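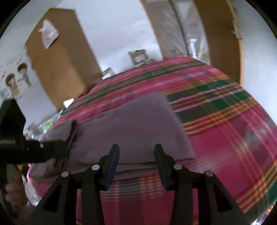

Will the housekeeping staff lose hours when the folding machines come?

The contracts for the Drestbridge and Nirholm houses keep the same hours until June, and the company has put this in writing to every employee. What changes is how the hours are used.

Many of you asked this after the last staff meeting, so we want to explain the plan a little better than we did there.

Undus will first bring the machines to the linen room in Drestbridge. They will take flat pieces only: sheets, pillowcases, towels and the thin blankets. In a normal week the linen room handles more than 900 pieces, and most of them are still folded by hand on the long table. Those who work there know what this does to the shoulders by the end of a shift. Fitted sheets, heavy blankets and the residents' own clothes stay with us for now.

The work in the rooms is a different matter. A bed in a resident's room is never the same twice, there are bags and boxes around it when somebody moves in, and cloth is soft and does not stay where you put it. For this reason the room work is being taught by hand. Colleagues hold a gripper and do the task with it, for example taking hold of a folded cloth on top of a bed blanket. It is slow. Several people told us that in the first days they felt clumsy with things they have done for years, and that the wrist gets tired before the arm does. We have asked for a rest of ten minutes in each hour of this work, and it was agreed.

Up to now 37 employees have put their names on the list for teaching shifts. These shifts are paid at the normal rate plus 50 cents an hour. We think this is too low, and we said so. The people who do this work are giving their knowledge of the job – how to take a corner, how much cloth to pick up, when to let go – and it should be counted as skilled work. The question of pay will be opened again in June.

Some practical points:

Teaching shifts are by choice. A supervisor may ask you, but may not put you on the plan without your signature.

The recordings may be used for the machines only, and not to measure how fast a person works. If you hear something different from a supervisor, please write down what was said and bring it to us.

Employees who leave the folding table will be offered training in room preparation or in repairs of linen. The sewing room on Trịnh has two free places, and the course takes 100 hours, all of them paid.

We did not get everything. There is still no answer about the night shift, where one person now does both folding and deliveries, and where a machine could easily become a reason to leave that person alone with even more floors. We will ask again – and we need examples from night workers to do it well. You can leave a note in the box beside the time clock, with or without your name.

Workplace newsletter, December 2022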